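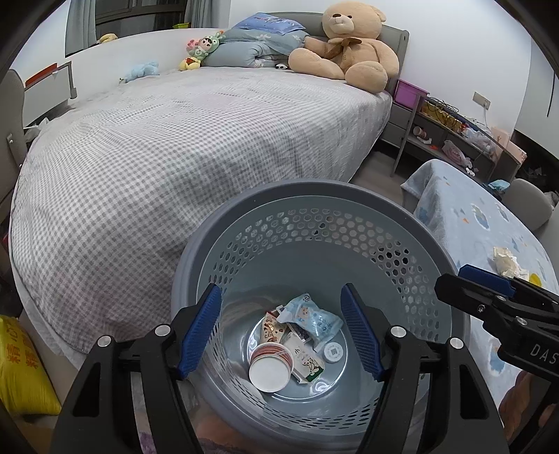 Gripper over the bedroom bin, paper cup and wrappers inside

What to budget for spare finger pads?
Ebere Mohammed
Putting in for two hand-held grippers, Sunday is my deadline. Jobs are bedroom tidying — rubbish in the basket, soft toys, that sort of thing. Blue ribbed rubber pads as in pic. Got 2,000 total, quote from Vevon is 311 a set w/out spares. How many pads do I put down?? Also do I need a third unit as backup or is that daft

Otakar Krajčí
Not daft but wait. Pads first. We went through 36 in our first year, mostly light stuff, cups and crisp packets. Ask Vevon if screws come with them, ours didnt and that was a second delivery charge. Put 80 aside for postage and bits. Third unit can go in the March order.

Mỹ Tôn
depends how much you use them

Bình Hà
Agree with Otakar on pads. Would get the third one now tho, if one breaks you're stuck — we lost most of a week waiting on Wovau. Check the lead time befor you sign anything.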